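# Simulated pick-and-place at an open day: live run or recording?

**bedcombe_open_day** · posted in Demonstrations and visits

We have an open day in October at the Bedcombe site, Saturday from ten until four. One of the stations is a screen showing a simulated arm with a two-finger gripper at a wooden table. The task is to pick up the red apple and put it in the green basket. The can, the second apple and the other items stay on the table and should not be touched.

The simulator runs on a desktop PC with one graphics card. We have 140 visitors booked, in groups, and each group gets six minutes at the station. Last year's station used a recording and people walked past it. I would prefer to run live this time, but I have two worries.

1. If the grasp fails in front of a group, do we reset at once or let the policy try again?
2. Start positions are randomised slightly at each reset. Should I fix them for the day?

The controller was tested over 2,152 runs before we froze the version. I don't need help with training, only with the station itself. The view we intend to put on the large monitor is the one with the arm on the left and the basket nearest the viewer.

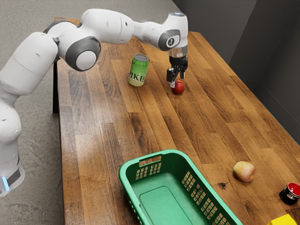
## Replies

### stuline_bench

Run it live. We did the same at the Stuline building, with a different arm and a similar table.

Let the policy try again once. A second attempt takes a few seconds and visitors find it more interesting than a clean first grasp. After a second failure, reset. Put the reset on a single key and tape a label next to it, so that whoever is on the station can use it without opening the console.

Keep the randomised start, but limit it. We kept a list of fixed seeds in a text file and stepped through them in order. The objects still moved between runs, and we had already seen every layout work. If a layout looks awkward, remove its seed from the file the evening before.

Other points from our day:

- Turn off screen blanking and automatic updates. Ours restarted at lunch.
- Hide the log window. Visitors try to read it and ask about the warnings.
- Lock the camera. A knock on the mouse moved our view under the floor, and it took a while to get it back.
- Write "simulation" on the station card. Several people asked where the real arm was.

Six minutes is enough for three runs and some talking. Don't try for more.

### bright_spanner

just use a recording, far less to go wrong

### tallalmont_sim

I disagree with the reply above. A recording is fine as a fallback and should be on the same machine, but it can't respond when a visitor says "move the apple over there". That request comes up in nearly every group.

On the retry question I agree with stuline_bench. I would add a pause key. Stopping the run while the apple is held clear of the table gives you time to explain grip force and why the fingers stop closing. It also gives people at the back a chance to come forward. Check beforehand that your pause stops the physics as well as the drawing — ours stopped only the drawing at first, and the arm jumped when we resumed.

Reduce the contact solver settings only if you must. We did it to gain frame rate and objects began to creep out of the fingers. Lowering the shadow quality gained us nearly as much and did no harm to the grasp. 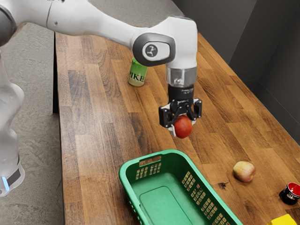 Do you need a second person at the station?

For groups of more than eight, two people are better: one on the keyboard and one talking. With smaller groups one person can do both, provided the reset and pause keys are within reach of where they stand.

### bedcombe_open_day

Thanks. I will run live with a seed file, one retry, and the recording on the desktop as a fallback. Our pause key had the same fault as the one described above: drawing stopped, physics carried on. It was a setting in our start-up script and is now corrected. The station card has been changed to say "simulation" in the title. I am still looking for a longer monitor cable.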